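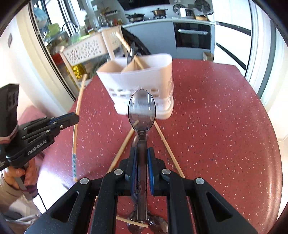
The regulars at Skonance had been asking all winter for somewhere to pitch a tent on the quiet side of the reservoir, and one of them wrote to say that she had more or less given up hope and was delighted to be proved wrong.

She won't have long to wait. Grurnach Campground opens its new lakeside loop on 19 May 2019, with 14 extra pitches for tents and small campervans, a rebuilt path down to the water and (at last!) a proper tap at the far end.

The loop sits on the east shore of Skonance Reservoir, a short way past the existing site, where the tarmac gives out and the track turns to gravel. It's a lovely spot. The ground rises gently behind the pitches, the pines keep off most of the wind, and in the early morning the whole of Gandness Ridge is reflected in the water. Anyone who has walked the shore path will know the little shingle beach below the old boathouse, and the first four pitches are just above it.

Work began in April, once the snow had cleared from the upper road. The crew from Godoy Trails levelled the pitches by hand wherever the tree roots ran close to the surface, so a few are an odd shape and one is nearly a triangle. Every pitch has a fire ring, a picnic table and a flat patch big enough for a family tent. There is no electric hook-up on the loop and no plan to add any, though campers who need power can still book on the main site by the entrance.

The path is the part we're most excited about. It used to drop straight down the bank and was a real struggle after rain, especially with a canoe on your shoulders. Now it swings out in two long bends, with stone edging and a bench at the halfway point, and comes out beside the slipway. From there it joins the shore trail, so you can leave your tent and be on the way up to Gandness without going near the road. The top stands 247 metres above the water, and the view takes in the dam, both islands and, on a clear day, the hills well beyond Godoy.

Anglers are in for a treat too. The east shore is open for bank fishing from first light until dusk, and permits are sold at the campground office. Canoes, kayaks and paddleboards are all welcome on the reservoir. Motor boats are not allowed at any time of year, and swimmers should keep inside the yellow buoys.

A few things to know before setting off. The last stretch of track is narrow, with passing places, and isn't suitable for caravans or for campervans over six metres. Phone signal is poor from the boathouse onwards. Dogs are very welcome on a lead, and there is a fenced patch beside the car park where they can have a good run. Firewood is sold by the net at the office. Please don't bring your own or gather it from the woods, where the fallen timber is left for the beetles and the birds.

Pitches on the loop can be booked for up to 14 nights. Two of them, numbers three and nine, are kept back for walkers and cyclists who turn up without a booking, and these are given out at the office from two in the afternoon. The rest of the site, including the shower block and the drying room, is open as usual and can be used by everyone staying on the loop.

The loop will stay open until the first heavy snow, when the gate beyond the main site is closed and the track is handed over to skiers and snowshoers.

Bookings are now being taken at the Grurnach Campground office, which is open daily from eight until six. Maps of the loop and the shore trail are free at the desk.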